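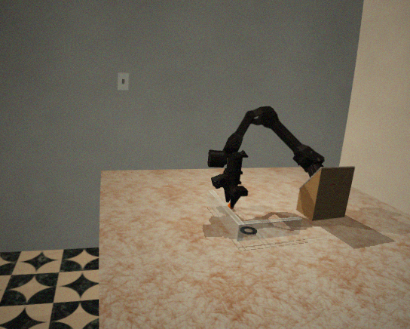

*The L-bracket job in the simulator, with the box standing in front of the base.*

I've been putting off this post until I had real numbers. I have them now, so these are my notes on what we plan to buy for the small parts bench and what we decided to leave out.

The job is sorting and placing clear plastic brackets and the little black rings that go with them. At the moment two of us do it by hand in the afternoon, and it eats most of the time between lunch and 4. Taras Stelmakh has wanted an arm on that bench for a long time. I was against it until we lost August to a backlog of bracket orders.

We started in simulation. It costs us nothing except evenings, and I wanted to know how much table we need before I paid for a table. The room in the simulator isn't our room (we don't have a floor like that, sadly), but the reach is set to match the arm we're looking at, which is the Olska.

What the simulation changed in the budget:

**Table.** I had planned on reusing the old packing bench. With the arm at the back right and parts laid out toward the middle, I'd like more depth than the packing bench has. A new one goes on the list. I also want a plain matte top. Clear parts are hard enough to see, and a mottled surface makes it worse. You can see how little of the bracket shows up apart from its edges.

**Camera.** This is the line I got wrong. I had one cheap overhead camera in the first draft. Nighat Dogar read the draft and asked how I expected it to find a transparent part, and I didn't have an answer. We now have two cameras on the list plus a proper light, and the light costs more than either camera. The black ring should be easy by comparison, even at its size.

**Gripper.** The arm's standard gripper is fine. Spare fingertips are 29 dollars a pair from Celport and I've put down four pairs. Taras thinks we'll go through them faster than that while we're still setting heights, and he may be right.

**Mounting.** A base plate and bolts, 245 dollars with shipping. I looked at making one ourselves. By the time I'd priced the steel and a morning of Taras's time, the difference was small.

**Boxes.** No cost, but it needs planning. If a carton stands in front of the base, the arm has to come up and over it, and a camera on that side loses part of the table. I'm going to mark a parking spot for cartons on the floor and keep them off the bench.

Things I took off the list: a second arm, the Osia conveyor, and the extended support plan. The conveyor was the hard one to drop. It's a nice unit and the Hailu salesman was patient with me, but we don't have the volume, and hand loading a tray will do for the first year.

I also set aside money for nothing in particular. The last time I bought a machine, the cables, connectors and an extra outlet came to about a tenth of the price, and I had budgeted zero for them.

Still open: whether we pay for a day of training or work through the manual. Nighat votes for training. I'm waiting on a quote for that, and on a delivery date for the table. I won't order the arm before I know when there'll be something to bolt it to.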